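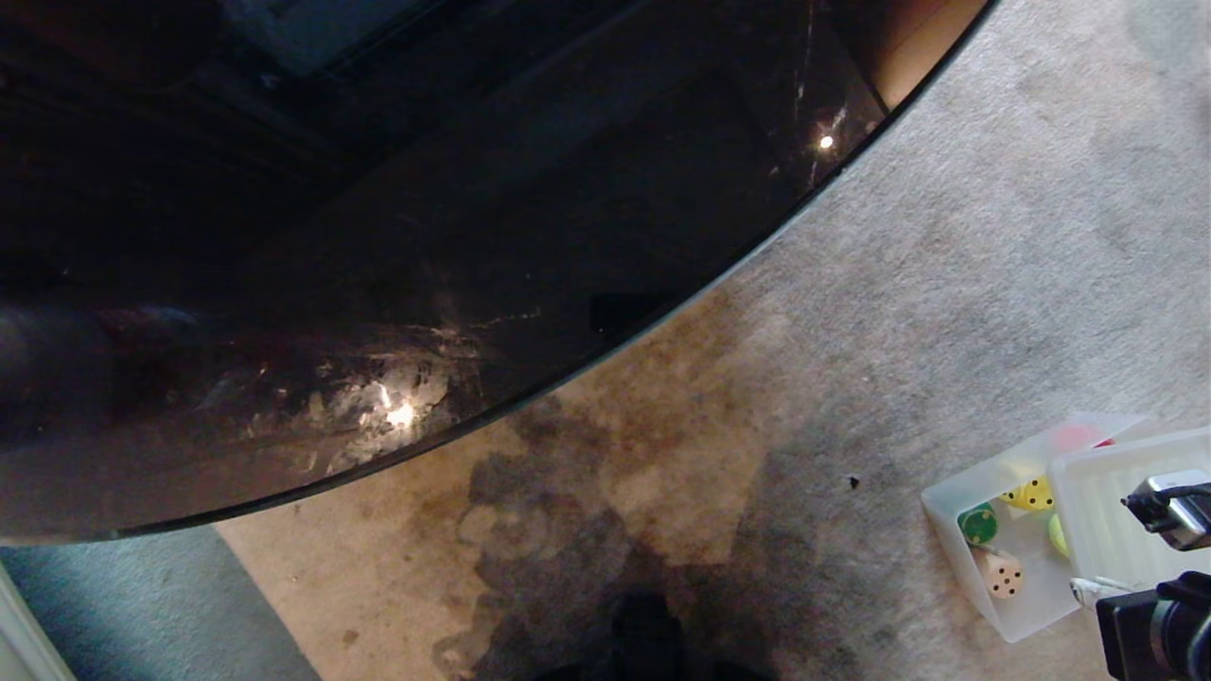 Drundudia, May 2019

The Black Glass Table: A Portrait

Whoever first put a sheet of shiny black on legs and sold it as furniture for daily living had, I assume, no hands. I have lived with mine for long enough to have opinions, and since the rest of the household has stopped listening to them, they are going on the page.

The model is called the Nular. I paid 200 dollars for it at Hinrichs, on a wet afternoon in January, when everything in the store was marked down except the things I'd come in for. In the catalog it was on page 88, holding up a single pear. I remember that pear very well. I have never owned a pear that stayed put long enough to be admired, but at the time it seemed like the table might bring that out in me.

Smudges, streaks and a few thin scratches. On an oak table you'd need a magnifying glass to find any of this. On black, with a light overhead, it gets star billing. The cloudy patch is worst right where the reflection lands, and from any other chair in the room you could convince yourself the thing was clean. I recommend the other chairs.

The carpet would like a word too. Pale beige-gray was a choice, made by someone before me with a cheerful view of human nature, and the big dark blotch down there is the reply. Giorgia Bortolotti, who has strong feelings about floors, thinks it looks like a weather system. She wants to put a rug on it. I've pointed out that a rug is just a second carpet waiting its turn, but I've been losing that one since the fall.

What I can say for a round table is that it has no corners, so no one's hip gets hurt and there's no natural place to stop putting things down. A square table fills up from the edges and eventually you run out of sides. On a round one you nudge everything along a little and in goes another cup. I have seen people set down a drink on it while looking straight at me, in the middle of a sentence about how crowded it was.

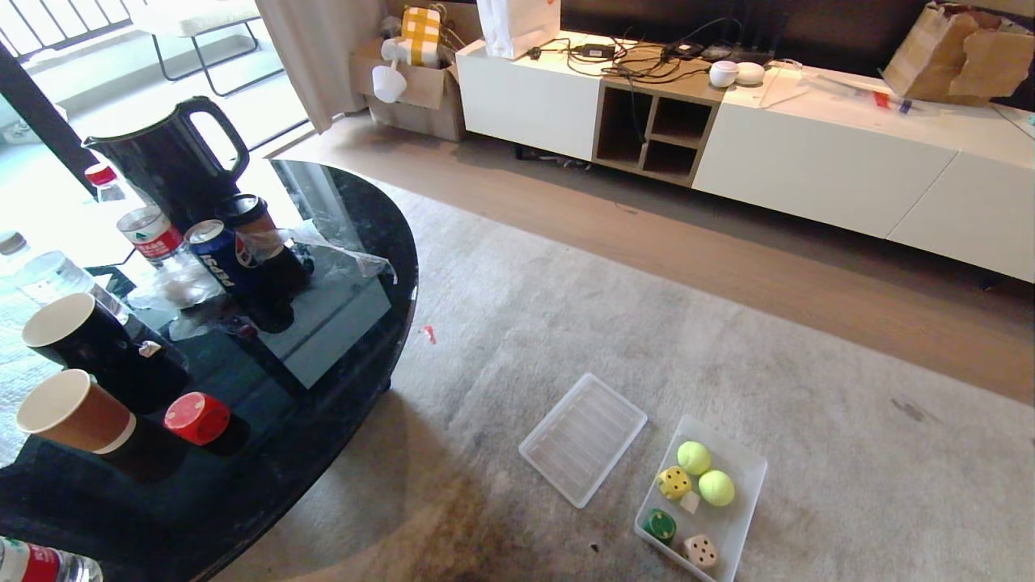 What's the best way to clean a black glass tabletop without leaving streaks?

Wipe off the crumbs and grit first with a dry, soft cloth, then use a barely damp microfiber cloth with a drop of dish soap, and dry it right away with a clean one. Most streaks come from using too much liquid and letting it dry by itself.

A full house. Kettle at the back, bottles spread out like they're avoiding each other, one Pepsi lying down on the job and a brown paper cup doing the same. The crumpled plastic bag has picked the edge, where a bag can do the most sliding. And all of it comes twice, thanks to the glass, which takes a modest mess and politely hands you the upside-down edition.

Note the red die next to the cup. Dice love this table. They skid on it like hockey pucks and make a noise you can hear from the bathroom, and we've gone over to rolling on the carpet for anything that matters. House rule: if it lands on the stain it counts, if it goes under the TV cabinet you lose your turn and also have to go get it.

The trays on the floor are the nearest we've come to a system. One has the tennis balls and the rest of the dice, the other has nothing in it and is, for that reason, my favorite object in the room. I bought trays like these at Ono, in a pack of 4, with a plan involving labels. The labels are in a drawer. I know which drawer, and I'd call that progress.

Up on the white cabinet you'll find the cables. I don't discuss the cables. Every adapter in that knot belongs to something, or belonged to something, and the day I throw one out will be the day before I need it. The little wooden cubbies underneath would be a fine place for them, Giorgia says. She's right, and I've told her I'm thinking about it.

A few more notes for anybody shopping:

Lift the kettle, don't slide it. Same for anything with a gritty bottom.

Coasters help if you buy ones with cork or felt underneath. I started with a plain set of 2 and they went around the table faster than the drinks did.

Keep the cloth in the same room. If it lives under the kitchen sink, it might as well live in Portugal.

If you're choosing between black glass and clear glass, remember that with clear you get to see the carpet through it. I went with black. I stand by that part.

Giorgia has found a rug, by the way. It's cream.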